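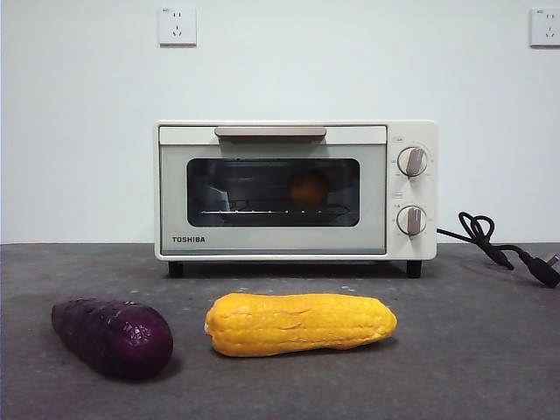 Page 3 of 16

Small ovens and toasters > Which small oven for drying orange slices?

rizwan_t
Thread starter
Hello all. My name is Rizwan Talukder, I live in a rented room with a shared kitchen and I want a small oven mostly for drying orange slices and for toast in the morning. I have the Toshiba now for a trial, my cousin lends it until October. The two knobs I like very much. My old Rankin had buttons and a menu, and I never learned the menu. But I am worried about low heat. Is it possible to dry fruit well in such a small box, or will it only bake it?

Sellosska
For toast, yes. For drying, I would not. In a small oven the fruit is too close to the heating rods, so the edges become brown and the middle stays wet. I ruined a full bag of oranges in my Virnard this way. Buy a real dryer.

plurkamus
I disagree with Sellosska. I dry in a small oven every winter. Cut thin, set the lowest heat, and leave the door open a little with a wooden spoon. Turn the slices every half hour. It is slow but it works.

Sellosska
An open door for four hours in a shared kitchen? The neighbors will love you.

plurkamus
Mine do not complain — it smells of oranges.

mod_112
Please do not leave any oven alone with the door open. Also keep the cord away from the sides, they become hot. I always pull the plug when I finish.

rizwan_t
Thank you, I will stay in the kitchen. I unplug it too, but the cord goes everywhere on the counter. Does someone have a good way to store it?

kettle3225
A strip of Velcro. Do not wrap it tight around the oven while it is still warm, I did this once and the cord got a soft place.

rizwan_t
Good, I have Velcro from my bicycle. One more question. Plurkamus, what number do you use? My old one started at 200 Fahrenheit and I think this is already high.

plurkamus
I use 200 also. Lower is better if your knob allows it, but with the door open it is fine. Put baking paper on the rack or the slices will stick.

Sellosska
Still too hot in my opinion. But write to us how they come out, I can be wrong.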